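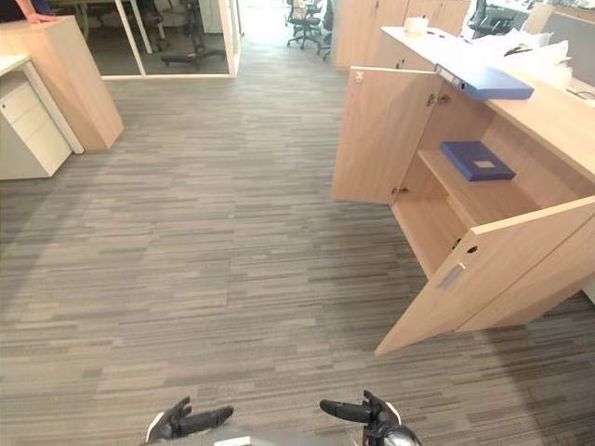 Pumanent rents its two-arm office machine by the month now, and the pitch is short. It files. It fetches. It shuts what people leave open. We had one in for 3 weeks in November, on the striped carpet between the glass meeting room and the supply counter, and most of its day went on cabinets like the low oak one, both doors hanging wide, one box file lying on the shelf. Doors are the hard part, says the Pumanent brochure. Agreed. The two black grippers are smaller than expected and that helps with recessed handles, less so with keys.

Setup took a morning. Erkanar, the software side, wants you to walk the floor with it first and name everything. Cabinet, drawer, shelf, binder. Tedious but you only do it once, unless somebody moves the furniture. Somebody did. Another morning gone.

After that, decent. Over the trial it logged 873 jobs, nearly 50 of them flagged for a person to finish. Binders it likes. Loose paper it does not, and it will ask for help sooner then you would want. Cables, same story.

Speed? Slow. Nobody at Arkley, the design office that lent us the space, minded much after the first week. They did mind the beep, wich can be turned down but not off.

Price is $500 a week with support from Urrutia, the regional dealer, who picked up the phone every time we called. Minimum term is three months. No weekend callouts at that rate.

Worth it for a big floor with a lot of storage. For a small office, wait for the next version, promised with a better grip for paper. No date on that yet.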